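Estuco mineral Cosavetti Kivar: prueba de aplicación y acabado

Cubo de 7 kg, color oliva oscuro, comprado en Clelell. Se aplicó en dos manos sobre placa de yeso con imprimación Lill al 100 %, sin diluir. El fabricante da un tiempo abierto de 52 minutos a 20 °C; en nuestro caso se cumplió en la primera mano y quedó algo corto en la segunda.

La pasta viene lista para usar. Tiene grano fino y no descuelga con espesores de un milímetro. Con llana de acero inoxidable carga bien; con la de plástico arrastra y deja rebabas en los solapes. El bruñido exige presión constante y paciencia en las esquinas.

El color seca un tono más oscuro que la carta. Conviene hacer una muestra de 100 x 100 cm antes de decidir, porque las aguas no se aprecian en un recorte pequeño. Si se busca un paño uniforme, este producto no sirve.

Puntos flojos: la tapa cierra mal una vez abierta, la ficha técnica no indica el consumo por mano y el retoque en seco se nota siempre. La cera se vende aparte.

Valoración: 7 sobre 10. Recomendable para interiores secos. En baños pediríamos otro sellador.

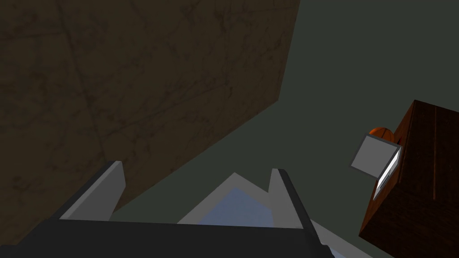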